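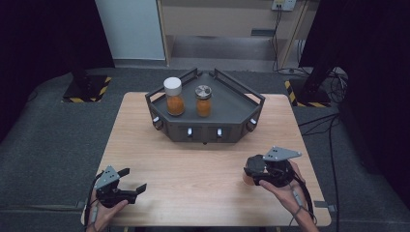 Department of Food and Consumer Studies, Household Resources Project Group

What Happens to the Dry Goods: Pantry Waste in a Shared Residence
Final report, March 25, 2021
Dace Baranauskienė and Ariel Lacson

1. Background

Most writing on household food waste deals with things that rot. Lettuce gets a lot of attention. Dry goods get very little, on the theory that lentils last forever and so must eventually be eaten. Anyone who has moved into a shared kitchen and inherited the back of a cupboard will have doubts about this theory.

Our project looked at dry goods in Nallwood, a student residence with 7 shared kitchens on three floors. We wanted to know what gets thrown out, when, and whether the container has anything to do with it. Our original proposal also covered freezers. We opened one freezer in December and revised the proposal.

2. Method

Each kitchen received a lidded bin marked DRY FOOD ONLY and a clipboard. Residents were asked to write down what they threw away, what it had been stored in, and why it was going. We weighed the bins once a week on a Stindano kitchen scale, which was borrowed from the department and switches itself off if you take too long to find your pen.

"Dry goods" meant grains, pulses, flour, sugar, pasta, ground spices and baking supplies. Instant noodles were included after some argument. Coffee was left out, as it never appeared in the bins at all.

The clipboards worked in most kitchens. In the second-floor east kitchen somebody used ours to run a long game of hangman, so for that kitchen we have weights and no reasons.

3. Results

The heaviest single week came at the end of term, when residents cleared their shelves before going home. In that week one kitchen alone discarded 1381 grams, nearly all of it flour. The following week the same kitchen discarded nothing, there being nothing left.

The most common reason given was "don't know how old it is." Second was "don't know what it is." Plain expiry came well behind both, and a few entries read only "smell," which we have coded as Other.

Food kept in its original bag was usually thrown out for its age or for having spilled. Food that had been moved to a jar or tub lasted longer on the shelf but was more often thrown out unidentified. People decant things with great confidence and no label. One entry reads "either cumin or the other one." Another jar had been labeled, in good handwriting, "this."

Spices made up little of the weight and a large share of the entries. Residents told us they bought a full packet for one recipe and then did not make the recipe again. Kurnimard, the shop nearest the residence, sells spices only in family-size packets, and we suspect this matters more than anyone's character.

4. The label trial

For the last part of the project we left a roll of masking tape and a marker in three of the kitchens, with a note asking people to write the contents and the month on anything they decanted. "Unknown" entries dropped in two of them. In the third, the marker was gone by the next morning and the tape was used to repair a chair — a sound repair, in our view.

We would not lean hard on this. The trial was short, and the people most likely to label a jar may also be the people who already knew what was in it.

5. Limits

The bins only caught what people chose to put in them. Anything thrown out at night, or out of embarrassment, probably went in the regular trash. We also lived in the building, and Ariel's own rice is in the data.

6. Recommendations

Keep tape and a marker in every kitchen, with the marker tied to something heavy. Set up a swap shelf two weeks before the end of term, while people are still cooking. Ask Kurnimard about smaller spice packets; we did ask once, and were told to write to the head office. The letter is in Appendix B, along with the reply form, blank.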